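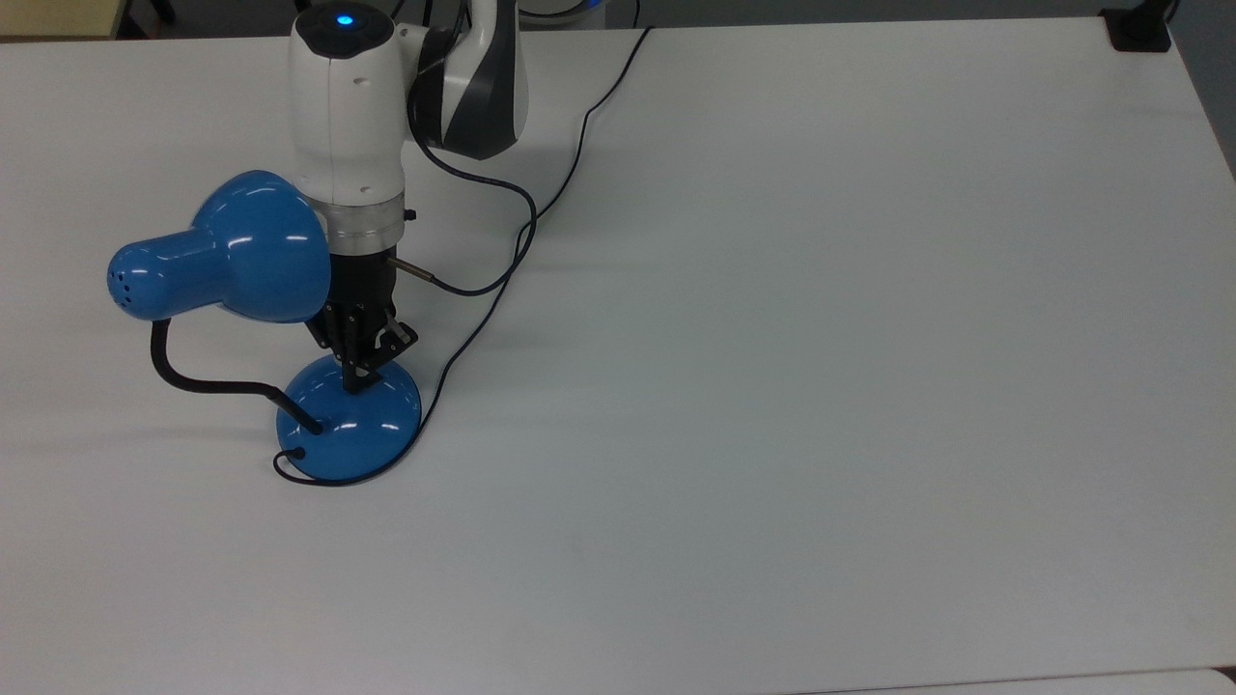
A blue desk lamp on a white tabletop

Desk lamp

By Modupe Bashir
21 June 2019

A desk lamp is a small light placed on a work surface to brighten a limited area, such as a page or a drawing. It is a form of task lighting and is normally used together with the general light of the room.

Many models have a jointed arm or a bendable neck – others have a fixed stem. The weight of the base keeps the lamp from tipping, while clamp models attach to the edge of the desk. Shades direct the light downward and limit glare. Older lamps used incandescent bulbs, which have largely given way to LEDs. Right-handed writers usually place the lamp on the left to keep shadows off the page.

Contact | © 2019 Nevcombe Reference | Back to top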